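Bench Packing Technician, Tool Kits (temporary, part time)
Kellevow Kit Services – posted 27 March 2021
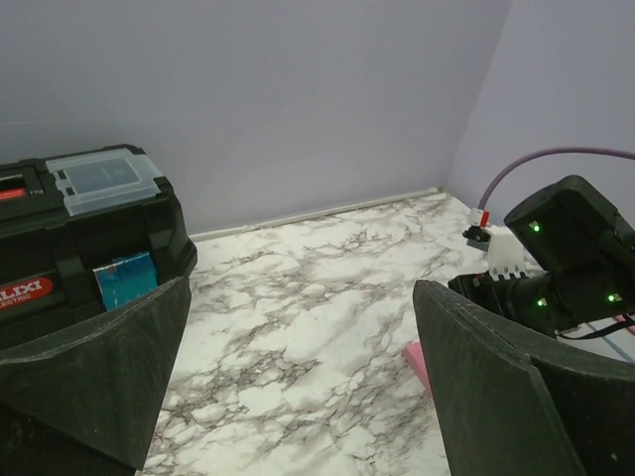

Kellevow supplies checked tool kits to maintenance contractors under the Plendent program. The technician will empty, check and repack 396 kits in the first batch and 359 in the second, starting in May. Boxes are black plastic with a clear frosted lid compartment in the top, and work is done on a marble-patterned tabletop against the wall. Small parts go in the lid compartment, hand tools in the main tray.

Duties
Compare contents with the Huttunen packing list. Record missing or damaged items in Lenik before closing the box. Report cracked lids and broken latches separately.

Requirements
At least 2 years of stockroom, repair or assembly work. Able to tell metric from inch sockets by the stamped size. Able to lift a full box to bench height.

The stockroom holds over 2,000 spare parts – training on the shelf codes is paid. Send a one-page resume to the Kellevow hiring desk, marked "Bench packing".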